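ok so people keep asking what our robotics club does all semester since we never seem to have a robot rolling around. short thread

this term we're on laundry. yes, laundry. the goal is a robot arm that can fold a shirt, and before it can learn that it needs a big pile of examples of people doing it with grippers instead of fingers

so we fold. one gripper in each hand, pinch the cloth, bring it over, let go, try again. it's like eating soup with salad tongs the first week and then your hands just get it

we named the project Kistudura, please don't ask, we voted and it was late
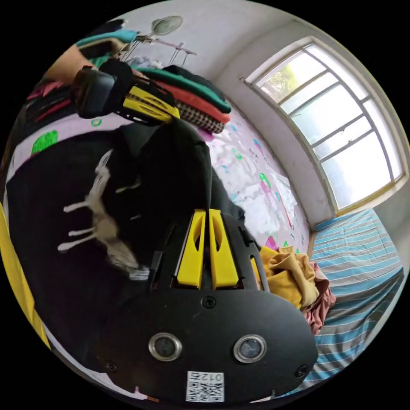

t-shirts are fine. anything black and floppy is my enemy, I can't find the hem and I swear it grows extra sleeves. my teammate loves the dark stuff and hates checks so we trade

we're at 1,042 folds as of this morning!! the target is 2,000 before the Ketstead student showcase in March. I did the math on how many evenings that is and then closed the spreadsheet

things I've learned: do 3 items and take a break or your thumbs will file a complaint. go slow on the pinch. if you mess up a fold, keep going and fix it, the messy ones are useful too

next up is sorting through all of it and tossing the takes where somebody forgot to hit record (me, 2 times, I'm sorry team)

if you're at Ketstead and can fold a fitted sheet please join us, we meet upstairs after dinner and there are snacks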